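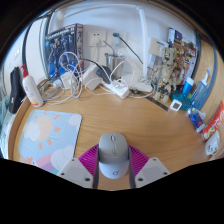

Week 5: Naming files so you can find them again

Hi all. I talked too fast at the end of class (sorry!), so these notes cover the bits I rushed through, plus what I'd like you to try before we meet next.

I started with my own sad story. When I was finishing the Dillia report I had 11 versions of it, and the newest one was called "final_old_use this." I opened the wrong one, fixed two pages of typos, and sent it to Kalliopi Hoxha, who very kindly sent it back with the typos I'd fixed a week before in the other copy. So yes, I learned this stuff the hard way.

My pattern now goes date, project, what it is, version. Year first, then month, then day, all digits, so the computer sorts it for you. No spaces, just a dash between the parts. If you work with other people, put your initials on the end when you save a changed copy. Pramila Solanki asked if capital letters matter. Sometimes they do, depending on the system, so I stick to lowercase and stop thinking about it.

Folders next. I like them shallow, two levels if I can manage it. The Sesstead folder I showed on the screen had 118 files in one heap, and we got through it by sorting on file type first and pulling out the scans. Try that with your own worst folder, it goes faster than you'd think!

Paper follows the same rules, by the way. Write the label on the folder exactly the way you'd type it, and the two halves of a project will line up when you go looking. 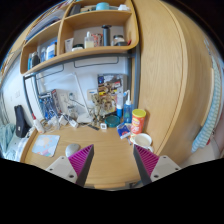

Fig. 2. Desk with shelving above; papers and folders top left.

For next time: pick one folder, rename everything in it, and write down any file where the pattern didn't fit. Those are the ones I want to talk about. Yulan already has a good one, a contract with three dates on it, and I don't have a neat answer for her yet.

Reading is chapter 2 of the Kovačević packet. Skip the part on tape backups unless you're curious.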